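Honours should be easier to return

24 April 2021

The debate over the honorary titles granted by the Duchy of Grustero has once again been conducted as though it were a matter of personalities. Television panels have spent the better part of a month asking whether Njål Westerberg, the Duke's cousin by marriage, was wounded by the loss of his patronages. Far less time has been given to the rules under which he held them.

Those rules are thin. The household charter allows the Duke to confer a title by letter and to withdraw it by letter, and it says little else. It sets no term and requires no published reason. When Mr. Westerberg's name was removed from the letterhead of the Fletomham Hospital Trust last November, the trust learned of the change from a newspaper.

A patron is asked to lend a name and to attend when invited. In return, the organization pays for printing, travel and hospitality. The Fletomham trust put the cost of one visit at $1,459, a modest sum for a hospital but a considerable one for the smaller charities on the same list. They deserve to know whether the person they host will still hold the office by the time the plaque is delivered. 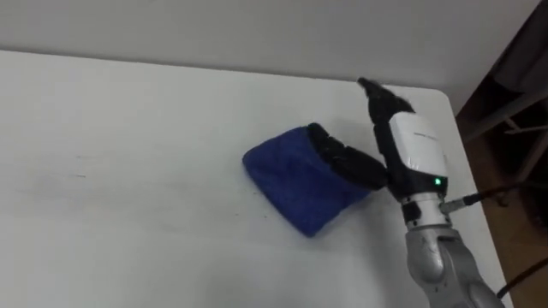
A blue cloth on a white tabletop.

Defenders of the present arrangement, among them the broadcaster Edgars Pētersons, argue that discretion protects the dignity of the household. A written procedure, in his view, would turn every family disagreement into a hearing. The concern is a fair one. Yet the disagreements are already public, and they are aired by guests who have no duty to be accurate.

A better course would be a fixed term of four years for every honorary title, renewable on request, with a short notice published when a term ends or is given up. A holder who wished to leave could do so at the end of the term without a statement — and without a week of speculation about who had insisted on it.

The household is expected to review its charter in November. It should consult the charities before it consults the broadcasters.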